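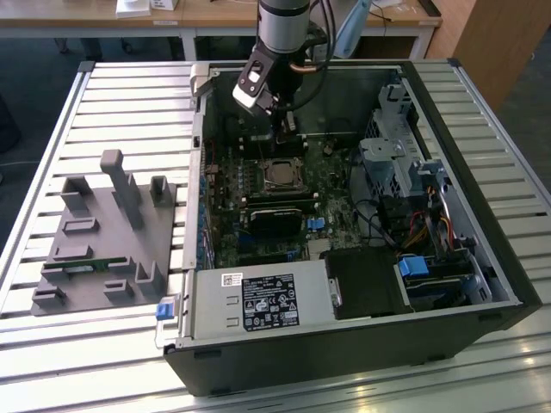 The CPU socket is the part of a desktop computer's motherboard that holds the processor and joins it to everything else in the machine. It is a small thing, easily hidden under a cooler for the whole life of the computer, and many people who have owned desktops for years have never had reason to look at one. Anyone who has lovingly kept an old tower going, though, will probably meet it sooner or later.

Two broad families are common in desktops. In the older arrangement, the pins are on the underside of the processor and drop into holes in the socket. In a land grid array, or LGA, the pins belong to the socket and the processor carries only flat contacts — a kinder arrangement for the chip, perhaps, and a less kind one for the board.

Working on the socket

A tower is usually laid on its side for this work, so that the motherboard faces up and the processor can be lowered gently by its own weight. The cooler comes off first, then the lever is released and the load plate swung open. 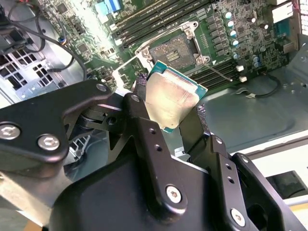
Reading time: 2 minutes

With the plate open, the bed of fine gold-colored contacts is exposed, and this is the moment for patience. A processor is held by its edges, matched to the notches or corner mark of the socket, and set down level. It should never be slid about or pressed into place, as the contacts bend very easily. Once it is seated, the plate is closed and the lever brought down, which takes a firmer push than most beginners expect.

The silver lid on top of the chip, called the heat spreader, passes warmth to the cooler through a thin layer of paste. Old paste is wiped away before fresh is put on, and a lid that has been cleaned a few times often keeps faint marks, which do no harm.

In repair teaching

Socket work has long been a favorite lesson at the Mokgethi repair workshop, where Keabetswe Moodley wrote the course booklet, Pundier. It runs to 84 pages — a good many of them about bent pins — and was later revised by Orestis Andreadis.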